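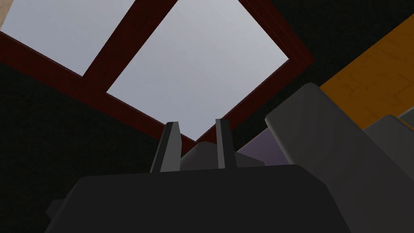
Sunday, October 25, 2020

Slept until almost ten, which I haven't done since June, and woke up with the first line of a story in my head. Wrote it on the back of the gas bill before coffee (good thing too, it was gone by the time the toast popped).

So I guess I'm doing the writing month after all! Leanne has been on at me for weeks. She did 4,000 words last weekend and texted me every time she passed another thousand, the show-off. I managed 388 today, most of them about a ferry, and I don't even know if there's a ferry in this book.

Called Mom around lunch. She's repainting the hall again and wanted to know if "Jalness" sounds like a real town. I said it sounds like a skin cream. Might keep it anyway, I need somewhere for the ferry to go.

Soup for dinner, too much pepper. Alfie came by to drop off my big pot and stood out on the steps talking for an hour in his slippers. He's reading a Russian thing with 1,163 pages and can't tell any of the cousins apart.

Must remember to call the dentist tomorrow, and buy stamps. Sleepy now. The gas bill is still under the fruit bowl, and I should probably pay it too.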